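ギトゥラ助成プログラム 中間報告(9月分)
事業名:公衆浴場の利用記録と聞き取りの保存
報告者:Tamer Saab
提出先:Rusbridge財団 地域文化担当

遅くなってすみません。先月分と書式が少し違います。前回の表は崩れたのでやめました。文章で出します。

1 全体の状況

聞き取りは予定より進み、資料整理は予定より遅れています。差し引きでだいたい計画どおり、と言いたいところですが、整理の遅れのほうが重いです。理由は後述。

対象の銭湯は4軒で変更なし。うち川沿いの1軒は夏の間に営業時間を短縮していて、開くのが午後4時からになりました。これまで3時前に行って開店準備中に話を聞いていたのが、できなくなった。閉店後に切り替えましたが、夜11時すぎからの聞き取りは話すほうも聞くほうも疲れます。録音を起こしていると、後半は二人とも相づちしか打っていない箇所がある。10月以降は定休日の午前でお願いしています。了承済み。

2 聞き取り

今期の聞き取りは14件。番台経験者、釜場の担当、常連の方、それと浴場に納品していた業者さん(石鹸と貸しタオルの卸)。業者さんは計画書には入れていませんでしたが、話が非常に具体的で、結果として今期いちばん中身のある録音になりました。貸しタオルの枚数で客足がわかる、という話。雨の日は貸しタオルが出て、晴れの日は出ない。ふらっと寄る客が雨宿りついでに入るからだそうです。帳簿の裏付けはまだ。納品書の控えが倉庫にあるとのことで、見せてもらう約束だけしてあります。

釜場の担当の方の録音は一部ボイラーの音で聞き取れません。録り直しをお願いするか迷っています。本人は「同じ話は二度できない」と言っていて、それもわかる。聞こえる部分だけ起こして、残りは不明瞭と注記する方向です。

常連の方の聞き取りでは、質問票の順番を変えました。最初に「いつから通っていますか」と聞くと、皆さん年号を思い出そうとして止まってしまう。代わりに「持ち物は何ですか」から入ると、すらすら出ます。桶、石鹸箱、軽石、替えの下着、小銭入れ。そこから誰にもらった、どこで買った、いつ頃までは何を使っていた、と時期の話に自然につながる。この変更は質問票の第3版に反映しました。第2版で聞いた方には追加で電話しています。まだ全員にはかけられていません。 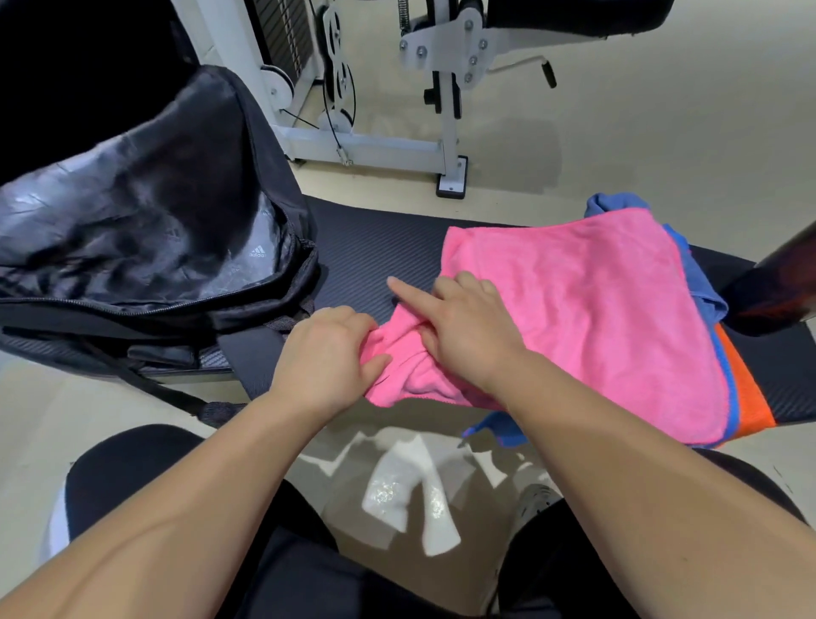
持ち物の話からもう一つ。洗い場での手ぬぐいとタオルの使い分けは、世代より浴場ごとの差が大きいようです。坂の上の浴場では年配の方でもタオル一本で済ませる人が多く、川沿いでは若い方が手ぬぐいを使っている。番台で手ぬぐいを売っていたかどうかが効いているのでは、という見立てですが、今のところ印象の域を出ません。最終報告までに、番台の販売品目を4軒分そろえて並べてみるつもりです。

呼び名の揺れも多いです。「上がり湯」「掛け湯」「流し」が人によって違うものを指している。用語集を作りかけましたが、一つの定義に決めると録音と合わなくなるので、浴場ごとに併記する形にします。手間は増えます。

3 資料整理

入浴券、料金表、ポスター、帳簿、写真など、合計528点を預かっています。このうち目録に入力が終わったのは半分に届いていません。遅れの原因は3つ。

まず湿気。帳簿の束が想像以上に貼り付いていて、一枚ずつはがすのに時間がかかる。無理にはがすと字が持っていかれるので、間に紙をはさんで平らに置いて待つしかない。待っている間は場所をとります。借りている部屋の机が全部ふさがって、写真の整理が止まった時期がありました。

次に目録ソフト。Geltusを使っていますが、8月の更新のあと、和暦の入力欄が西暦に自動変換されるようになった。「昭和か大正か不明」の資料が入れられません。問い合わせ中、返事待ち。それまで備考欄に手で書いています。あとで移す作業が発生しますので、来期の作業時間に見込んでおいてください。

最後に、持ち主の確認。預かった箱の一つに別の浴場(すでに廃業)の入浴券が混ざっていました。元の経営者のご家族に連絡がつくまで、その分は公開対象から外します。枚数は数え終わっていません。

写真の裏書きは思ったより残っています。鉛筆書きが多く、薄い。読める人に読んでもらうのが早いので、11月の持ち寄り会で見てもらいます。

スキャンは外注先のChidiacに2回に分けて出しました。1回目は納品済み、色味も問題なし。ただしファイル名の連番が一つずれていて、表裏が入れ替わっている組があります。修正を依頼して、直しは来週届く予定。2回目は大判のポスターが中心で、見積もりの段階で折り目の処理について確認が入っています。折り目は伸ばさずそのまま撮ってもらいます。折って壁の裏に突っ込んであった、というのも含めて資料なので。

4 公開・地域への還元

中間展示は坂の上の浴場の脱衣所で、営業時間中に実施。脱衣所なので当然男湯と女湯で別々に必要で、パネルを2組作りました。計画時の印刷費は1組分で計算していたため超過しています(会計の項を見てください)。見落としでした。

反応は上々。湯上がりに読む人が多く、字が小さいという意見を複数もらいました。眼鏡をはずしているから、と。次回は本文を大きくして量を減らします。料金表の変遷を並べたパネルの前がいちばん混んでいました。「この値段のとき通ってた」と話し始める方がいて、そのまま聞き取りの候補になってもらった例もあります。連絡先は控えました。

小学校の見学は延期。先方の行事と重なったためで、中止ではありません。釜場の見学を入れるかどうかは安全面の相談が残っています。入れない場合は煙突の話と燃料の話を脱衣所でやります。

冊子は章立てまで。薪から重油への切り替えを独立した章にするか、各浴場の章に散らすかで決めかねています。ご意見あればください。

5 会計

支出の明細は別紙。ここでは差異のあるものだけ書きます。

印刷費 超過。パネル2組分のため。
謝金 予定内。ただし辞退された方が多く、その分を石鹸の詰め合わせでお渡ししています。費目は消耗品費に入れましたが、正しいかどうか確認お願いします。
交通費 余り気味。夜の聞き取りのときにタクシーを使う想定でしたが、ほぼ自転車で済みました。
外注費 2回目のスキャン費用が未確定。確定し次第連絡します。
部屋代 変更なし。

印刷費の超過分を交通費の余りから回してよいか、承認をいただけますか。できれば今月中に。次のパネルの発注が止まっています。

6 問題点と相談

・録音の公開範囲。聞き取りのときに同意書はもらっていますが、話の中に出てくる第三者(近所の人、もと従業員など)の名前の扱いが決まっていません。いまは全部伏せ字で起こしています。伏せすぎて話が通じない箇所があるので、基準を相談したいです。

・川沿いの浴場の今後。経営者から、来年度も続けるかは冬を越してから決めると聞いています。続けない場合、釜場と脱衣所の記録を優先して撮る必要があり、計画の順番が変わります。この件はまだ外に出さないでください。

・除湿機。いまのは私物です。音が大きく、同じ部屋で録音の書き起こしができない。静かなものを備品で買えるかどうか。無理なら作業時間を分けます。

・人手。目録入力の補助を週2回に増やしたい。現在は週1回で、行って、前回どこまでやったか思い出して、調子がでてきたところで終わりの時間になります。

7 次期の予定

10月 帳簿の残りの乾燥と入力。電話での追加質問を終わらせる。川沿いの定休日聞き取り。
11月 写真の持ち寄り会。会場は脱衣所か集会室か未定。スキャン2回目の納品確認。
12月 柚子湯の日の記録。4軒とも日程が同じなので一人では回れません。分担を考え中です。
1月 冊子の原稿の初稿。

販売品目の一覧は11月末を目標にしますが、卸の納品書がいつ見られるか次第です。

別紙は会計明細、聞き取り一覧(氏名は伏せています)、質問票第3版。目録の途中版が必要でしたら言ってください、すぐ送れます。質問票の4ページ目に第2版の設問が一つ残っていますがた、無視してください。

以上、取り急ぎ。電話は午前中のほうがつながります。

Saab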